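CHAPTER 3

Learning by Showing

A few years before we sat down to write this book, we spent a long January afternoon at an open day in Cokville, and it changed the way we teach this part of the course. The workshop there, Grundstead, opens its doors to students, neighbors and anyone else who cares to climb the stairs, and by the time our group had found somewhere to hang its coats the first demonstration was already going. I had expected a robot on a stage, with a rope around it – you may be expecting one too, and this chapter will not give you one for a good many pages yet. 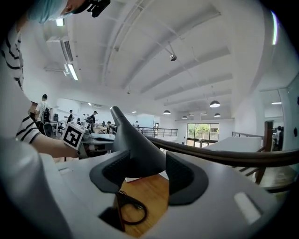
3.1 BEFORE THE ROBOT MOVES

Suppose you want a machine to pick up a cup. You could write out every motion it should make, and for many years that is just how people did it. The trouble is that cups come in all shapes, tables come in all heights, and your careful list of motions fits only one of each. The other way is to have a person do the job with a tool much like the robot's own hand, record what the hand does, and let the machine learn from the record. Our host, Sosina Workneh, put it to us as the difference between mailing someone a recipe and having them over to cook with you.

She also warned us about patience. One good showing teaches very little, and the group had planned 498 of them for a single family of tasks,

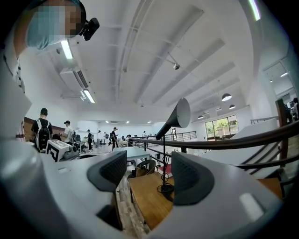

which sounds like a great many until you think how often a small child drops a spoon before supper goes smoothly! Each showing in her plan lasted 60 seconds at most, and she was strict about throwing out the muddled ones, even when the muddle was charming.

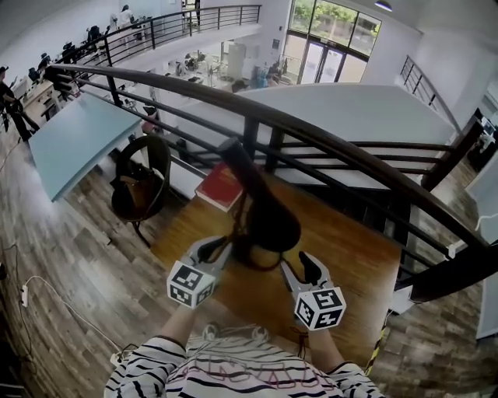 Position is the first thing any such record needs. A learner must know where the hand was at every moment and which way it was tilted, or the rest of the record is of little use. A common answer is to fasten a printed pattern to the tool, something a camera can find easily and measure from. The white cubes at the wrist end of the two grippers do this with black square patterns on several faces, so that when a wrist turns and one face swings out of sight, another may well come into view. We will work through the geometry in Section 3.4, and it is friendlier than it sounds.
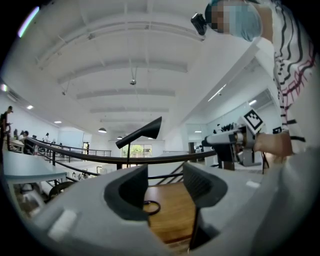
By Damián Beltrán

My own turn came late in the afternoon, when Sosina handed me a gripper and asked me to move a sponge from one side of a tray to the other. I have moved sponges all my life. It took me 19 tries to do it in a way she was willing to keep, mostly through my habit of stopping halfway to think, and I came away with a new respect for anyone who does this all day long. Keep that sponge in mind as you read the next section, where we ask what makes one showing more useful than another, and where you will plan a short set of your own.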